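Dividends going into cash by default – switch to reinvest or leave it?

Posted by hakum_saver, May 17, 2022

I opened a brokerage account with Brolwood a couple of years back and put most of it into one broad index fund plus 15 shares of a utility called Plenden. I just noticed that every payout has been landing in the cash sweep and sitting there earning next to nothing. The pile is up to $942! I feel a bit silly. Should I turn on automatic reinvestment for everything, or only the fund? And does reinvesting mean I don't owe tax on it? I'm nearly 30 years from retiring, if that matters (regular taxable account, not an IRA).

plenden_holder

Turn it on. I did mine ages ago and forgot about it.

softić_and_sons

Tax part first, because people get burned on this one. In a taxable account you owe on the dividend in the year it's paid, whether you take the cash or buy more shares with it. Reinvesting changes nothing there. What it does change is your cost basis, so keep your statements and check that Brolwood is tracking each little purchase as its own lot. Mine missed 2 of them when I moved brokers and I spent a whole evening on the phone sorting it out.

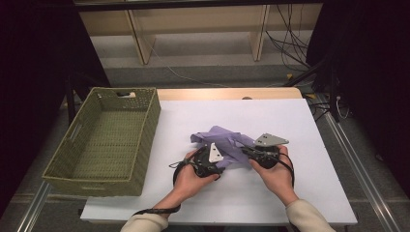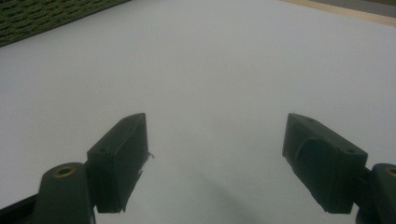

As for fund versus single stock, I'd reinvest the fund without thinking twice. With the utility I'm pickier – you'd be buying more of one company every quarter, and that's how I ended up with way too much of a stock I didn't even like anymore. I let those dividends go to cash and then every September I look at the whole account and put the cash wherever I'm light.

The money already sitting there won't get swept in when you flip the switch, by the way. The setting only covers future payouts, at least at the two places I've used, so you'd have to place a regular buy order for that part yourself.

hakum_saver

Thank you both! Fund is switched over, Plenden stays on cash for now. Going to put in the buy order tonight.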